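Projects > Student Reports > Cerkis
March 24, 2019 | by the Cerkis team
12 shares | 3 comments

Tracking two grippers without losing them

So my half of Cerkis was the pose tracker, the bit of software that turns marker cubes into gripper positions the planner can use. I started in October with the stock detector from the Undau library, and wow, did it jitter! The cube would flip its orientation between two frames and the planner (we call it Wada) would happily plan a path through the floor.

What fixed most of it was boring: I kept the last 8 poses and threw out any jump that was physically silly. I ran it over 457 recordings and the flips dropped to 41, mostly when a cube was turned so only one face showed.

Next I wanted open doors and shelves in the mix, so lockers it was. Both cubes sit right behind the fingers, so they stay in view while the hands are out front.

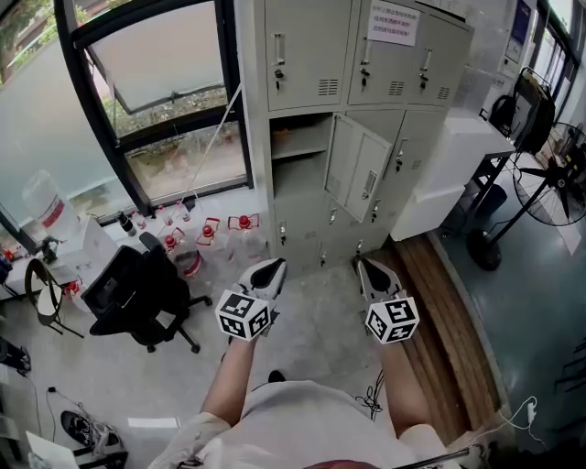
Still to do

The log viewer (Mistis) chokes past 3000 frames, so I have to chunk the files. I also want a proper confidence value sent to Wada!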